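**FOR IMMEDIATE RELEASE - September**

# Skavness opens its tap water tasting to the whole town

I've been writing the media releases for the Skavness water co-op for a fair few years now, and most of them are about pipes. So you can imagine how happy I am to be writing one about a party!

This September we're running our first open tap water tasting at the Nartey Street hall, from 10 am until we run out of clean cups. It's free, you don't need to book, and kids are very welcome (they're usually blunter judges than the grown-ups).

It started with a survey. We sent one out with the winter bills and got 373 replies, a much bigger pile than I'd planned my week around. We asked what people thought of the flavour of their water, and 254 of them said they'd never tasted it side by side with anyone else's. Fair enough, who does? But 61 people wrote long notes in the margins, and those were the best part. Someone up the hill swore theirs was sweeter. Someone by the harbour said it tasted like a coin. One household has been filling bottles at a cousin's place for years and driving them home.

So we're putting it to the test. We'll have 18 jugs on the tables, each filled that morning from a different part of the network, including the old Bavar bore and the new Cekia reservoir. The jugs will only have numbers on them, and you'll get a card to write down what you reckon. At 2 pm we'll read out which jug came from where, and I fully expect a few neighbourhood arguments to be settled or made worse.

My own money is on Bavar. The water there comes up through limestone and has a bit of weight to it, and I grew up on it, so I'm not neutral in the slightest. Cekia water is softer and makes a much nicer cup of tea - I'll give it that.

We'll also have a table where you can ask about hardness, chlorine, rust, funny smells and anything else that's been bugging you. If you'd like your own tap water checked, bring some along in a clean jar with a lid. Run the cold tap for a minute first, fill the jar to the top, and write your street on a bit of tape. Basic hardness readings will be done on the spot, and anything trickier will go off to the lab with the results posted to you.
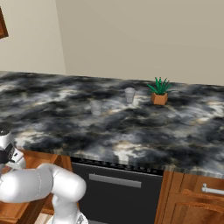 If you can't make it on the day, you can still have a go at home. Leave a jug of tap water in the fridge overnight, pour one glass from that and another straight from the tap, and let them both come up to room temperature before you taste. A lot of the chlorine flavour fades as the water stands, and some people pick it straight away. Others can't tell at all. Send us your notes either way and we'll add them to the wall.

Please bring your own cup if you can. Parking behind the hall is tight, so walk or ride if you're close by.

**For media:** You're welcome from 9 am while we set up the tables, and I'm happy to chat before the doors open. After that I'll be busy tasting. Interviews can be arranged through the front desk at the Skavness water co-op.

ENDS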